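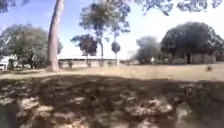
Section 4. Recording outdoor drives

Okay, you've got the Flunum charged and paired (if not, go back to Section 3, I'll wait!). Now we get to my favorite part, which is driving it around outside and collecting examples for the model. You drive, Uvora records what the cameras see along with your stick movements, and later the training job tries to match one to the other. So drive the way you'd want the rover to drive.

Before you start

1. Walk the route first. I do the whole loop on foot and kick at anything that looks like a hole.

2. Open Uvora, tap New Session and type in the site name. Please spell it the same way every time. We have three versions of Semeniuk in the database and I'm to blame for two of them.

3. Wait for the position light to go solid green. Under trees this can take 60 seconds, so don't give up on it early.

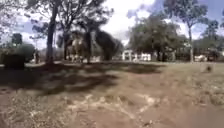 Photo: Trovach field team

4. Pick a surface tag. Bare dirt with a bit of dry grass on it gets "mixed," even if you think it's mostly dirt. Tree shadow lying across the ground doesn't change the tag, but do tick the Shade box.

Note: Leave exposure on Auto. I tried locking it once and ended up with a lovely set of drives where everything in the sun was pure white.

Driving

5. Hold the stick halfway forward for the first few seconds, then settle into a steady walking pace. You should be able to stroll along behind it without hurrying.

6. Cross from shade into sun and back again, at different angles. The model used to slam on the brakes at shadow edges (so embarrassing in front of visitors) and these crossings are what got it over that.
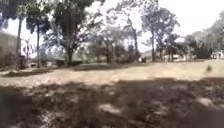

Fig. 4-3. Shaded ground in front, dry grass in full sun past it.

7. Keep each drive to 15 minutes, then stop and save. Long files do upload, but if one goes bad you lose the lot.

8. Messed up a turn? Press Mark and keep going! Recoveries are useful. Only throw out a drive if the rover got picked up or tipped over.

CAUTION: Stop the rover completely if a person or an animal comes near it. Letting go of the stick slows it down but doesn't set the brake. Use the red button.

Paved areas and low sun 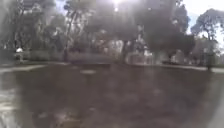 Nattawut Thongsuk
Data Collection Lead, Trovach

9. On paving, change the surface tag before you roll onto it. If you forget, end the drive there and start a new one, because Uvora can't split a file afterward.

10. Drive toward the sun as well as away from it. People skip this one because the preview looks awful with all that glare, and then we're short on exactly those examples. Two passes into the sun for each one with the sun behind you is a good mix.

Note: Wipe the lenses with the gray cloth in the lid pocket, never your shirt. Ask me how I know.

Saving your session

11. Tap Finish and check the drive count against your own tally. My biggest batch so far was 174 drives and the count was off by one, so I do check.

12. Leave the rover switched on until the upload bar disappears. Sorting and labeling are in Section 5.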